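Workspace > Office Care > Chairs > How to move and clean rolling meeting chairs

I've been putting off writing this one, mostly since chairs are the least glamorous thing in any office. But I got three emails about scuffed floors in January, so let's do it!

We're talking about the light kind of meeting chair, the sort with a metal frame, a mesh-type back, two armrests and a small caster on each of its four legs. They look like regular chairs that somebody put on wheels, and people treat them that way — they drag them sideways, they kick them under the desk, and they tip them over a threshold and let them drop. The chair usually survives. The floor, not so much, especially if it's wood or wood-look.

What you'll need: a soft cloth, a dry paintbrush (I use an old one-inch brush), a pair of tweezers, a bucket of warm water with a tiny squirt of dish soap, and a folded blanket if you plan on laying the chair down.

Step 1. Clear the way. Sweep before you roll anything. One bit of grit under a caster will draw a line across your floor that you'll be looking at for years (ask me about the hallway at the old Miketti office). Move bags and cords out of the path too, and take a look at the feet of the desk. Flat feet stick out farther than you think, and casters love to bump into them.

Step 2. Get hold of the top of the backrest. I know, everyone reaches for the armrests. On a lot of these chairs the arm pads are only screwed on from underneath, and they work loose if you keep yanking on them. The top of the back is at a nice height and you don't have to bend much. Keep your grip near the middle if you're pulling straight, and out toward one side if you want the chair to swing.
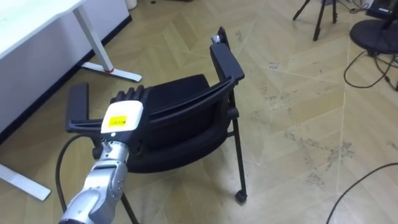
Tilt it only as far as you need to. A small lean takes the weight off a couple of the casters, which is great for getting over a rug edge or the metal strip in a doorway. Go too far and the whole chair wants to twist out of your hand, and then the low side lands hard. I tilt, step, and set it down again. Slow is fine.

Step 3. Turn the chair so its back faces you, then walk backward a little and let it follow. Pulling is gentler than pushing here, as the casters get a chance to swivel around behind the direction you're going. If one of them chatters or refuses to turn, stop and skip ahead to Step 4.

For a long trip down a corridor I like one hand on each side of the backrest. It keeps the chair from wandering, and you feel a stuck wheel right away.

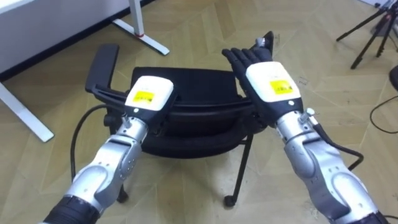

Malou Snorradóttir wrote in to say that she does it the other way around and pushes from behind, but only on carpet, and that on a herringbone floor she pulls every single time. She also swears by wiping the casters first. Good tip, and I've stolen it.

Step 4. Clean the casters. Lay the chair on its side on the blanket. Pick the hair and thread out with the tweezers, brush out the dust, then wipe each wheel with the damp cloth and dry it. Spin it with a finger. It should go around freely and stop without grinding. When I did the chairs at Stedero there were 40 of them, and I got through the lot in one long afternoon with the radio on.

Step 5. Wipe the back and arms. Brush the back from top to bottom, then go over the arm pads with the damp cloth. Skip the spray cleaners, they leave a film on black plastic that shows every fingerprint.

Step 6. Park it. Pull the chair out in front of the desk and leave a hand's width between the armrests and the desktop, so nothing rubs.

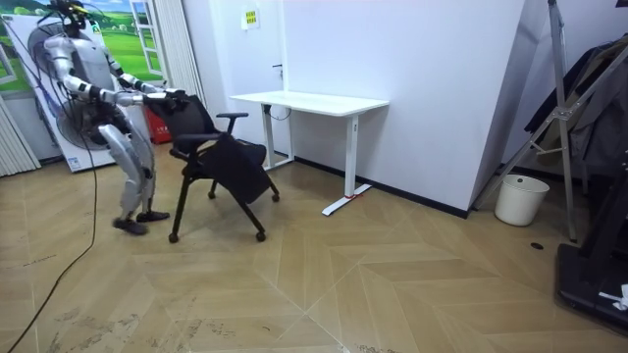 Chair turned by the top of its backrest, with the white desk behind.

If you have a caster that still won't roll after all that, replace it. Measure the stem before you order — I didn't, once, and I still have the wrong set in a drawer.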